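Handover rules I stick to on a two-arm cell

Okay, so you've got both arms homed and you want to pass a part across. My first rule: never let go until the other gripper has a confirmed hold! I wait for 8 matching readings in a row, then open the giving side slowly.
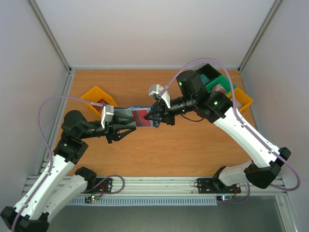 Mid-handover, with both grippers at the part and a yellow tray on each side.

Second rule, check your cable loops at full reach before you run anything (I skipped this once on the Bukby job and lost a connector). Then do 18 slow passes with your hand near the stop button.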